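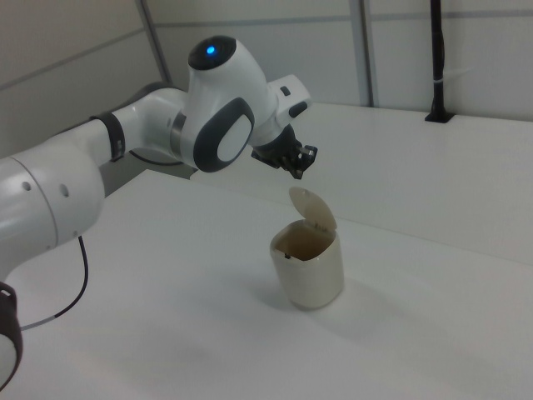 The tabletop with the small cream bin

Tomar Home Help > Furniture and Surfaces > Cleaning

Dull patches on a white tabletop after switching cleaners

Asked in February | 39 views | 2 following

I have a white Elteo table, bought secondhand, with no paperwork and no label on the underside. I do not know what the top is made of or coated with. For the first year I wiped it down with water and a little dish soap and had no trouble.

In the fall I switched to Hurkik surface spray, the concentrate version that you dilute yourself. Since then the top has developed patches with less shine than the rest. They only show at a low angle, with a lamp at the far end of the table. Straight on, the color looks even. The patches feel slightly grabby under a dry finger compared with the good areas.

What I have tried so far:

Plain water and a cotton cloth. No change.
Dish soap, rinsed. Slightly better for a day, then the same.
A second pass of the Hurkik at the same strength. Worse.

The label says 30 ml per liter. I used a kitchen spoon to measure, so the real strength is anyone's guess. I did not rinse afterward, as the label says rinsing is optional.

Two questions. Is this residue or damage to the finish? And if it is residue, what takes it off without making things worse? I would like to avoid anything abrasive until I know which one it is.
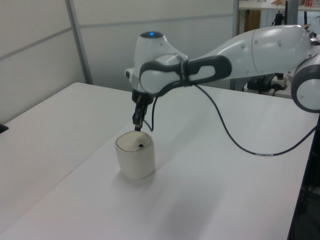 Same table, with the white lidded container

Edit: someone asked in a comment whether the patches line up with where things stand. Partly. There is one by the bin, but the largest one is in an area where nothing is normally kept.

2 answers

Answer 1 (accepted) | 15 votes

Most likely residue. The grabby feel is the main clue. Etched or worn finish tends to feel either the same as the surrounding area or a bit rough, and it does not improve for a day after washing. Yours did, so something is being partly removed and then spread around again.

Test before treating the whole top:

1. Pick a patch near a corner. Mark off an area the size of a playing card with low-tack tape.
2. Mix warm water with white vinegar, 8 parts water to 1 part vinegar. Skip this if there is any chance the top is natural stone. Marble in particular will etch.
3. Wet a clean cloth with the mix, wring it out, and lay it flat on the taped area for one minute.
4. Wipe in one direction. Turn the cloth to a clean side and wipe again.
5. Rinse with plain water on a second cloth. Dry right away with a third.
6. Remove the tape and check with the lamp at a low angle.

If the card-sized area now matches the good areas, do the rest in sections. Change the water when it turns cloudy. The usual mistake is doing the whole top with one bucket, which puts a thin even layer of the same film back down.

If nothing changes after two rounds, stop. Repeating it will not help, and at that point I would assume the finish has changed.

On measuring: a kitchen tablespoon in the US holds close to 15 ml when level, and a heaped or overfilled one is hard to pin down. Table spoons from the cutlery drawer vary a lot more. Use a marked cup. With a concentrate, too strong leaves more film, and unrinsed film picks up skin oil from forearms and hands - that would fit the large patch if it is where you sit.

Comment from the asker: It is where I sit. Test area came up clean on the second round. Will do the rest in sections.

Answer 2 | 1 vote

I had this on an Eto desk and used a melamine sponge on it. Came right off. Takes five minutes.

Comment on answer 2: A melamine sponge is a fine abrasive and will leave its own dull patch on a gloss finish. The asker said no abrasives.

Reply: Mine was matte so maybe that's why it was fine.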